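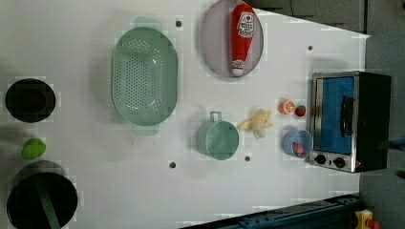 Toy kitchen pieces on a white tabletop, with a mint-green colander and a ketchup bottle on a plate.

The owner of a secondhand toy shop in Rarneck keeps two prices in her head for everything that comes through the door. One is what she can sell it for. The other is what it will cost her in time to get it onto a shelf.

"People bring in a trash bag and they want a number right there," she says. "I can't give them a number. I have to sit down with it first."

The shop is called Enulell, after a street that was renamed before she moved to town. She asked that her own name be left out, mainly because former customers already call her at home. She opened in October, three years ago, in a space that used to sell vacuum parts. The rent was low and the back room had a sink, and the sink decided it.

Play food and toy kitchens are her steadiest line. Dolls go in and out of fashion and puzzles come in with pieces missing, but parents of two-year-olds buy pots and pans in every month of the year. She thinks this has to do with where small children spend their day.

"They're on the kitchen floor watching you cook. Of course they want to cook. A train set they have to be told about."

Washing takes most of the morning. Hard plastic goes in the sink with dish soap, then onto towels overnight. Anything with a battery compartment is opened before it is wiped, and if the contacts are green it goes in a separate box. Fabric food, the felt sandwiches and so on, she no longer accepts. She tried laundering it for a year and lost too much of it.

She also turns away anything painted when she can't tell how old it is. Some sellers take that badly. One man told her he had chewed on the same set as a boy and look at him. She still said no.

Prices are low. A mixed bag of play food is $3, a single pot is $2, and a full kitchen unit with doors that close can go for $10 or for a good deal more, depending on the size. Her best month so far brought in 320 separate sales, most of them small. She writes each one in a notebook and then enters it again at night in Clemex, the bookkeeping program her accountant prefers. She doesn't like Clemex but has stopped arguing about it.

I asked whether she sorts the food into matching sets. She used to. For the first few months she tried to rebuild every set as it had come in the box, with catalog pages taped to the wall.

"It was a waste of my evenings. The kids don't care. They'll put a fish in a teapot. It's the grandparents who want it complete."

Now she makes up bags by hand, with something to cook in, something to eat and something to serve it on. Two bags are rarely alike. Regular customers dig through the bin to compare them, and she lets them trade pieces as long as the bag still closes. 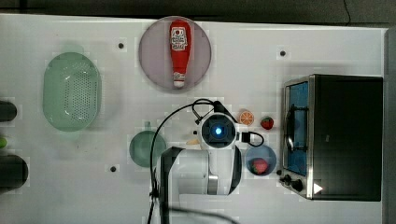
Not every customer is happy with the mixed bags, and a comment left in the shop's guest book by someone signing as Yuen asks for the old way back. Yuen wrote that a child who gets four lids and no pot has been sold a bag of lids, and that a small shelf of complete sets at a higher price would find buyers.

The owner read the page twice, she says, and then put up a shelf. It is next to the register and holds only a few sets at a time. They sell slowly — one sat there from spring until after the school year started — but they do sell, and she can charge enough to cover the sorting.

"Fair is fair. I had gotten lazy about it."

She does not sell online. Shipping a toy stove costs more than the stove, and the photographs take time she would sooner spend at the sink. A few dealers come through looking for older metal pieces, usually right at opening, and she has learned to put those out in the afternoon so that families get a look at them too.

The lease is up next year. The landlord has mentioned a larger unit at the other end of the block, with better windows and no sink. She has gone over to measure it and is getting a plumber's estimate. If the figure is too high she will stay where she is and put up more shelves.

In the meantime she has a rule for the weeks after the holidays, when the donations pile up past the door. The bags go in a line in the order they arrived, and she opens them in that order, even when she can see something good through the plastic farther down.

"Otherwise you only ever do the good ones," she says, "and the bad ones are still there in June."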